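Setting a place on a tray: Ivana Domínguez on plastic cups, pale trays and where the fork goes

11 Jul 2020

Ivana Domínguez has spent most of her working life thinking about trays. She started out stacking them at the Stanmont, a lunch hall that served 500 people on an ordinary day, and she now advises schools, clinics and staff canteens on what tableware to buy and how to lay it out. Her short guide, The Ullholm Tray Notes, came out in February and has been passed around by a good many kitchen managers.

I asked her why anyone needs a guide to putting a plate on a tray.

"Because people do it badly and then blame the tray," she said. "They put the cup at the corner, they put the plate in the middle, and the fork has to go on top of the plate. Then somebody picks it up and the cup end dips."

Her own layout is simple. The plate goes on the left of the tray and the cup goes to the right. She starts with everything off the tray, on a clear white surface, and puts the plate down before anything else.

"The plate is the biggest piece, so it decides where the rest can go," she said. "If you start with the cup you end up moving it." 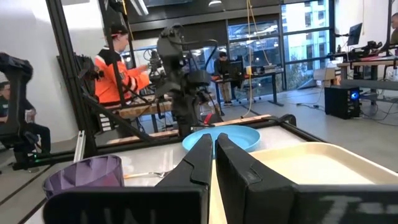 Blue plate, purple cup and a piece of silverware on the white tabletop, with the cream tray at right.

She is particular about plates. She likes a shallow one with a raised rim, in plastic, and in a color that doesn't match the tray. At the Stanmont the plates were cream and so were the trays, and she says plates went through to the wash still sitting on their trays more often than she could count.

"Blue on cream you can see from across a room," she said. "I don't care if it's pretty. I care if the person clearing up sees it."

The tray should be pale, rectangular and low, with rounded corners if you can get them. Square corners collect crumbs. She has no patience for deep trays, which she says people treat as boxes. A low rim is enough to stop a fork from sliding off, and it lets you get your fingers under a plate at the side.

I asked about the fork, since hers often stays off the tray until last.

"Yes, I leave the metal on the table," she said. "Plate first, then cup, then silverware. If the fork is already on there you set the plate down on its handle. Everyone does it. I've done it."
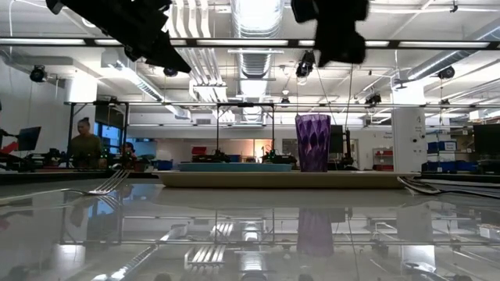 The plate on the tray, the cup still behind it and the fork lying to the left.

The order matters more in a big kitchen than at home, she admits. A canteen in Navarrete asked her to look at its breakfast line, where the staff were laying 788 trays before opening. They were setting each tray completely before starting the next. She had them go down the line with plates, then again with cups, then again with forks. They grumbled for a while and then kept doing it.

At home she does the same thing with four trays for her family, mostly out of habit. Her kids eat at the coffee table in the summer and carry their own trays back to the sink.

We talked for some time about cups. Domínguez likes a tall one with a pattern cut into the side - diamonds, ridges, anything with edges to it. Smooth plastic gets slippery when it has been filled with something cold, and a textured side gives the hand something to hold. She prefers a cup you can see light through, so you can tell from the side how full it is.

"Purple is fine," she said. "Clear is better for seeing, but clear cups get left behind on tables. A purple cup gets picked up."

She once ordered 3,000 clear cups for a client in Damach and still brings it up as her worst purchase. They scratched in the dishwasher and looked dirty when they were clean. The client replaced them with colored ones after 27 weeks.

The cup stands on the tray itself, she says, never on the plate, and to the right of the plate with a little space around it. Left-handed people can turn the tray. She doesn't think it's worth laying them differently.

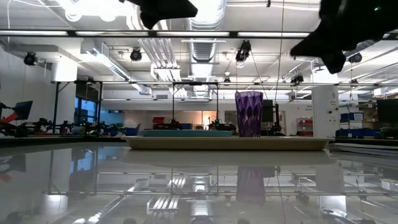
Plate on the left of the tray, cup standing to the right.

The last thing she wanted to talk about was the table. A glossy white top shows every fingerprint and reflects every light in the ceiling, and a lot of people hate them for that. Domínguez likes them for practice and for training new staff.

"You see the smears, so you wipe it," she said. "On a brown table you don't see anything until your sleeve sticks."

She wipes with a damp cloth and then a dry one, and lifts the tray to wipe under it. Sliding it, she says, drags grit across the surface and leaves fine scratches that don't come out.

The next edition of the notes will have a section on bowls, which she left out the first time. She is still arguing with her editor about where the spoon goes.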